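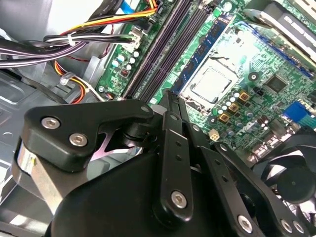
Gripper over the open desktop case, board side up. Bench 2, open day.

Filed under: Shop Notebook > Visits and Demos

23 April 2021

Open day entry. Writing this the same evening while I still remember which things went wrong in which session. Colleagues who were on the other benches, please add yours below mine and don't edit mine, I want to be able to compare.

Bench 2 was the desktop teardown cell. The plan from the October meeting was to show the arm working inside a real computer case instead of on the foam test blocks, and we stuck to that. Visitors came through in groups from Alitmont and Cervantes in the morning, then the general public after lunch. The door sheet says 148 people for the day. Bench 2 did not see all of them. A good part of the afternoon crowd stayed at the conveyor.

Setup

Case flat on the bench, side panel off, motherboard facing up. Expansion cards out before we started. Left the fan and the drive bracket in, and left the wiring as it came: power bundle across the top of the board, the black and white bundle with its zip tie, the orange and yellow pair looping down in its clip. I wanted the cables in there. Every visitor who has ever opened a computer knows the cables are the annoying part, and if we strip them out the demo looks easier than the job is.

Program was the Foten sequence, the short version. Approach, hover over the board, drop to the memory slots, back out, go to the white four-pin connector, back out, park. No gripping in the public sessions except the two I list further down. Speed was held to the demo setting all day.

The reference point was taught off the processor, with the heat spreader bare. This was a mistake and I knew it might be. The spreader is bright. Under the overhead lights it throws back enough glare that the wrist camera loses the edge of the socket when the arm comes in from the high side. I re-taught off the round mounting hole near the black chip and it held better. Should have done that the day before.

Fasteners on the linkage plates and finger bar were all checked with the hex key before the doors opened. I marked the sheet. Nothing had backed out when I checked again at the end.

Morning, Alitmont group

They came in with questions already written down, which made it go quickly. Mostly they wanted to know about reach. The linkage is wide when it is open and the plates stick out past the housing, so in a case like this one you spend more effort keeping the outside of the gripper off things than getting the fingers to the part. I ran the hover slowly twice so they could watch the right-hand linkage go past the fan. They asked if we could use narrower fingers. We can, but the plates are the wide part, so it would not change much on that side.

Ran the full sequence four times for them. Clean on three. On the second run the arm stopped on a force limit just above the memory slots. I backed it out by hand and found nothing touching. My guess is the dress cable on the arm pulled tight at that wrist angle. Gave it more slack and it did not come back in the morning.

One of them asked what happens when the model of computer changes. Told them the truth: someone re-teaches it, and it takes us most of an hour. They wrote that down.

Morning, Cervantes group

Smaller group, more interested in what gets recovered than in the arm. I am not the right person for that and said so, and sent them over to the sorting table when we finished. While they were with me they wanted to see a pick, so I did one. Memory module in the slot with the blue edge, latches opened by hand first. The fingers came down on it square, closed, and lifted it out on the first try. Did it again with the latches closed to show why a person still has to do that step. Force limit tripped as it should.

Those are the only two grips of the day. I took the module out afterward so nobody would ask for it again during the public hours.

Controller log for the morning shows 322 waypoint moves and one stop that I did not cause on purpose. The log is in the shared folder under Taseo, open day.

Lunch

Wiped down the bench. Moved the rope line back a good step on the left. People were leaning in from the cable side to see under the plates and their shadows were going right across the board. With the rope back they could see less, so I turned the monitor with the wrist view toward them. That worked better than anything else I did all day. Most people looked at the monitor and not at the arm once they understood what it was showing. For next time, start with the monitor turned around.

Afternoon, public

No fixed groups, so I ran the sequence on a loop with a pause between runs and talked over it. Some notes on what people asked, for whoever writes the sign next time:

- Is it looking for something? (Many times. The hover confuses people. They think it is searching. Put a line on the sign saying the positions are taught in advance.)
- Is the computer on? No. Not plugged in, no supply voltage anywhere. Put that on the sign too.
- Could it fix my computer? No.
- What are the gold squares? Chokes, part of the power circuit for the processor. I had a lot of these. People like the board and want to be told what the parts are. A printed photo of the board with labels would have saved me a lot of talking.
- How much does it cost? Sent them to the front desk.
- Can my kid press the button? Yes, if it is the start button on the pendant stand and I am holding the enable. We did this a lot.

The force limit stop came back twice in the afternoon, both times in the same place over the memory slots. So the slack was part of it at best. Looked at the joint positions in the log and all three stops are at nearly the same wrist angle. Something at that angle needs a proper look. I routed the last few runs with the wrist turned a little further and had no more stops, but I would not call that a fix.

Total for the day from the controller: 886 moves. That leaves the afternoon as the busier half, even with the pauses.

Things I would change

Teach off the mounting hole from the start. Write it into the setup sheet so the next person does not use the processor.

Bring a diffuser for the overhead light, or switch off the one right over bench 2. I tried a sheet of paper taped to the stand and it sagged.

Shorten the hover. It was put in for safety during setup and nobody took it out. It makes up a big share of the run and it is the part that people find dull or confusing.

Second person on the bench in the afternoon. I could talk or I could watch the pendant. With kids at the button I wanted to be watching the pendant, so some people walked off without an answer.

Put the spare case under the table next time and not in the storeroom. Did not need it, but if I had, I would have had to leave the arm.

To do

Check wrist dress cable and bracket at the stop angle. Mine.
Compare the three stops against the Foten bench data from before we shipped the cell over. Mine, unless someone already has that file open.
Label photo for the board. Anyone.
New sign text. Anyone, please use the questions above.
Return the borrowed rope stands to the front hall. Done.

Addendum, later the same evening. Went back down and moved the wrist through the stop angle by hand with the drives off. There is a spot where it feels slightly stiff. With the dress cable unclipped it feels the same, so the cable is cleared as far as I am concerned. Left a tag on the arm. Please do not run bench 2 until I have had the cover off.

3 comments | 7 shares

Recent entries
Taseo cell: cover off, wrist joint notes
Sorting table log, open day
Conveyor restart procedure, revised
Foten short sequence, changes since October
Hex key set for bench 2, what is missing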